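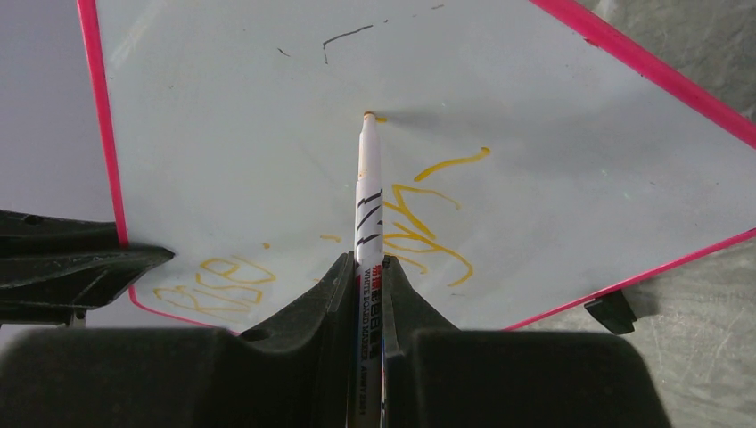
Orange-yellow ink on the small Fornex board, pink border.

## Fornex small whiteboard

A light dry-erase board for a desk or workbench. The white surface takes any standard whiteboard marker. Price: $69, board only.

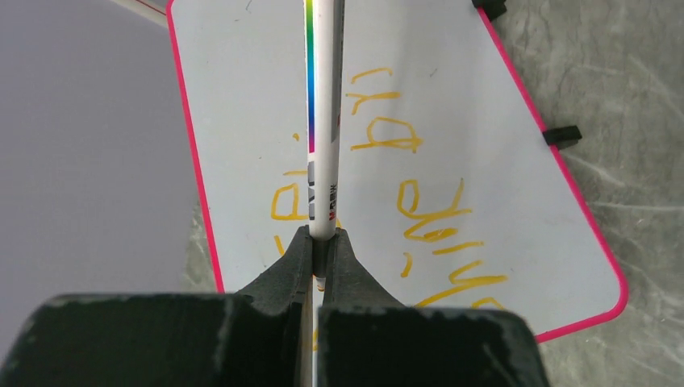 **Ondomham, 20 August 2023.** Markers are sold apart from the board, in packs of five. Cap them after use and store them flat. Old writing can leave faint marks; a damp cloth and a drop of dish soap take off most of them.
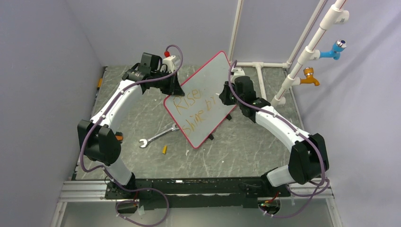
Large letters read best from across a room. Two short lines, such as "Rise" and "shine bright," are plenty for a board this size.

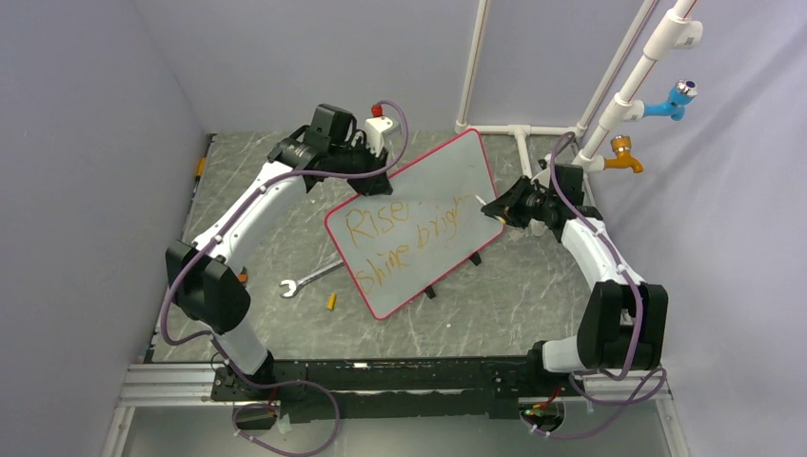 **Tavares, August.** The store here has the board in stock again. Shipping takes about 5 days. Orders over $75 ship free.

Returns: Teresa Esteves, Tavares store. Keep the receipt.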